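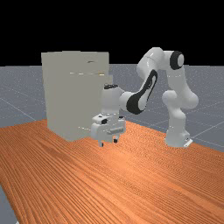 A white robot arm reaching toward a tall cabinet in a computer-rendered scene.

I've been hiking with guides for a good while now, and I've come around to a view that annoys most of my friends: the slowest person in the group should walk in front. Always. Even on the easy bits!

My friend Ebbe Haugen thinks I'm being a pain about it. He's a strong walker (long legs, tiny pack, you know the type) and he says that if he pays for a guided day he wants to cover ground. Fine. I get it. I used to be him, more or less, and I spent a lot of summers standing at trail junctions getting cold while the back half of the party caught up.

And then what did I do when they got there? I put my pack on and left. I'd had my rest, I was ready to go, and the poor soul who'd just dragged herself up the last switchback got maybe a minute and a mouthful of water. The tired people got the shortest breaks. I did that for years without noticing, and I'm a bit embarrassed about it.

What changed my mind was the Marnel loop last November. We had Dagný Kárason as our guide, and at the parking lot she asked who was nervous about the climb. Said Hegazy put his hand up, so she put him right behind her and told the rest of us to fall in. It's 1101 feet up to the saddle, and he set the pace for every one of them. I grumbled for the first half hour. After that I started talking to people, which I never do when I'm breathing hard, and I saw a dipper working the creek that I'd have walked straight past.

We were up top by lunch, all together, with enough left in our legs to add the Tollell overlook (another 400 feet, and worth it for the view down the valley).

Ebbe's answer is to split the group, and yes, with two guides I'd say go for it. But most small outfits send one, and one guide can't be in two places when somebody turns an ankle in the boulders. I'd also hate to be the person in the slow group who knows it's called the slow group.

I do think outfitters could be clearer up front. Put the pace in the listing. Say how long the stops are. If a trip is meant for people who want to charge up a hill, say so in plain words and let Ebbe sign up for it. I'll be on the other one, probably third in line, eating my sandwich early.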